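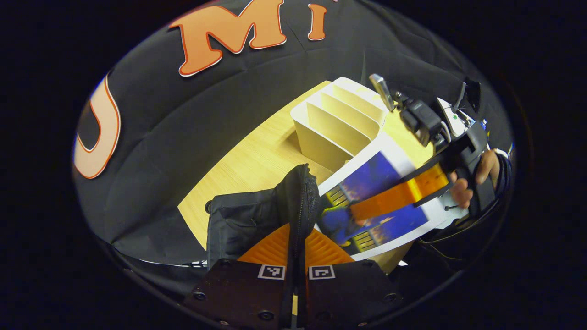
Ticket 489: Gripper width drops to zero during bag and print task

Opened by: Sun-ja Lim, student team, Manipulation Project course
Assigned to: Heriberto Quintero, lab support, Cha Hall
Component: Irna recorder, width tracking
Priority: normal
Status: resolved
Opened: 10/24/19

Summary

On the hand-held grippers, the width channel in the Irna recorder reads 0.0 for short stretches in the middle of an episode. The camera video for the same stretches plays normally. Pose track is fine. The stretches are worst when the operator closes on the black bag. We need clean width data before the class review because the Uvitz replay script treats a zero as "fully closed" and slams the fingers shut.

Steps to reproduce

1. Start the recorder on the right-hand gripper and wait for the green ready line in the terminal.
2. Open and close three times over the bare tabletop. Width tracks correctly.
3. Move to the bag and pinch the fabric at the top of the zipper.
4. Lift slowly. Width goes to zero, stays there, then comes back with a jump.
5. Repeat with a paper print next to the desk organizer. Width tracks correctly most of the time.

Expected: continuous width, one value per video image.
Result: gaps of up to 18 images, filled with zeros.

What we already tried

Restarted the recorder. Swapped the USB cable. Cleaned the lens with the cloth from the kit. Tightened the finger plates. Ran the same task on the other gripper, which also drops out but less often. Moved the lamp back from the table; a little better, but the organizer side of the table got dark and the pose track started to wander, so we moved it back.
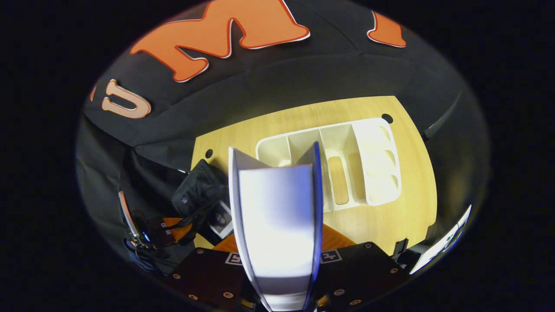

We also recalibrated with the fingers fully open and then fully closed, following the sheet in the kit. The open value came out the same as before. The closed value was slightly different, which we put down to the pads being compressed. Calibration file attached. It made no difference to the gaps.

Reply from Heriberto Quintero

Thanks, the steps are clear. Width is computed from the two square markers on the finger plates. If either one isn't detected in an image, the recorder has no width for that image. Your version writes a zero in that case. The newer one writes a blank and sets a flag. So there are two separate problems:

a) the marker is being lost
b) a lost marker is being saved as a real number

Fix (b) first or you will keep chasing it in the replay. Update the recorder from the course share, then re-export the old episodes with the "rebuild width" option. You don't need to record them again. The video is intact and detection is run on the video.

For (a), send me the detection overlay for one bad stretch and one good one. Also send the exposure setting from the config file. My guess is auto exposure: black bag, black backdrop, pale table. When the bag takes up most of the view the camera opens up and the white border around the marker blooms into the pattern.

Reply from Sun-ja Lim

Updated and re-exported. Zeros are gone, blanks in their place -- the replay script now holds the last width and doesn't slam. Overlays attached. Exposure was set to auto on both grippers. In the bad stretch the left marker is found throughout and the right one is missing, so it isn't a general detection failure.
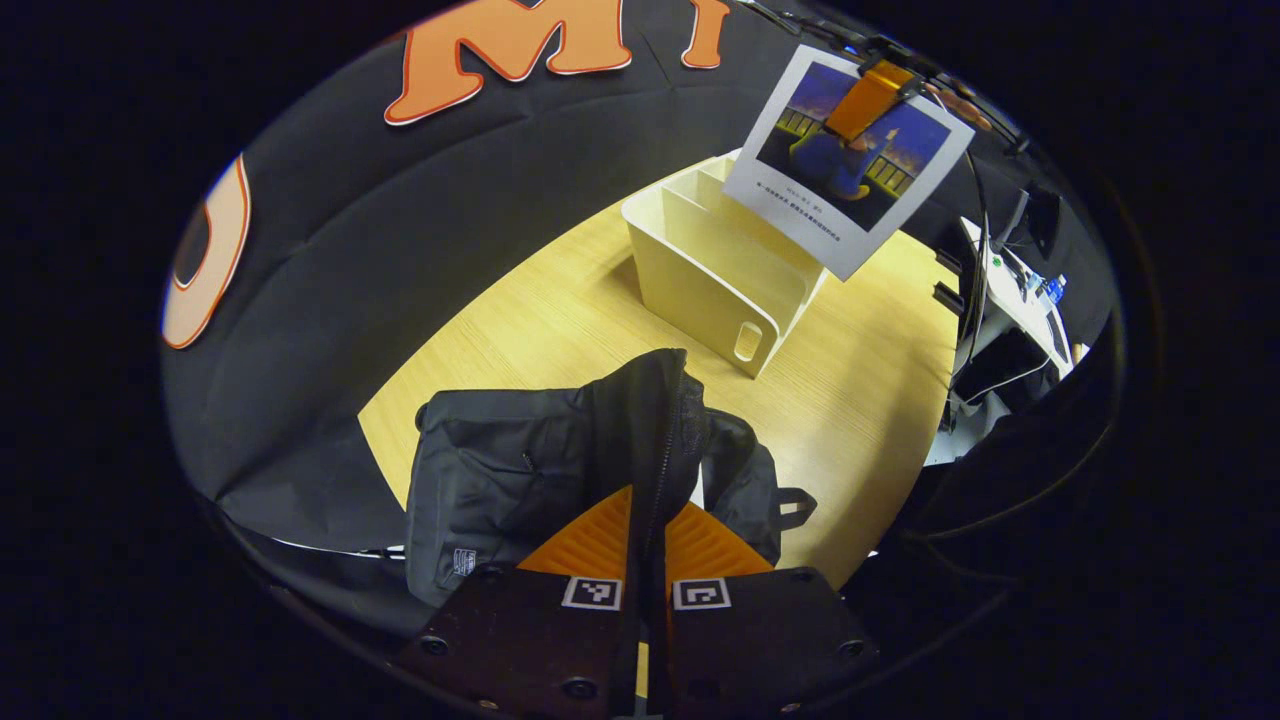
Fix applied

Exposure locked on both units, with the value taken while pointing at the tabletop. Detection margin for the right marker raised one step. After that the right marker was still lost on a few closes, always at the same lift height. Heriberto came down and found a fold of fabric riding up over the inner corner of the marker when the pinch was deep. Nothing in software will recover a covered marker, so the operator instruction was changed:

-- pinch a narrow fold near the zipper, with the fabric below the marker plates
-- lift straight up before turning the wrist
-- if fabric touches a marker, open, back off and start the episode again

Test after fix: 5 episodes on the bag, 5 on the print. Longest gap is now 3 images, which the interpolation in the export step covers. The organizer part of the task showed no gaps in any of the ten.

Note for the Trunov team, who use the same config: copy the exposure lines only. Don't copy our calibration block. It belongs to our two units and will give you a wrong closed width.

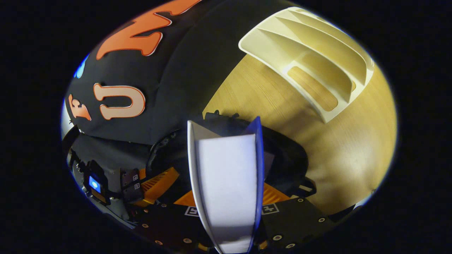 Do we have to recalibrate after changing the fingers?

Run the open and closed calibration again any time the fingers or pads are swapped. The markers stay on the plates, but the marker distance at full close depends on what is mounted between them. An old file will load without a warning and the width will be off by a constant amount.

Remaining items

Export option "rebuild width" is missing from the course handout. Heriberto to add it.
Older episodes from May have no calibration file saved with them. Leave them out of the training set for now.
Replay script should stop on a long blank and print the image number. Moved to its own ticket.

Closed by Heriberto Quintero. Reopen if a gap longer than 3 images shows up with the exposure locked.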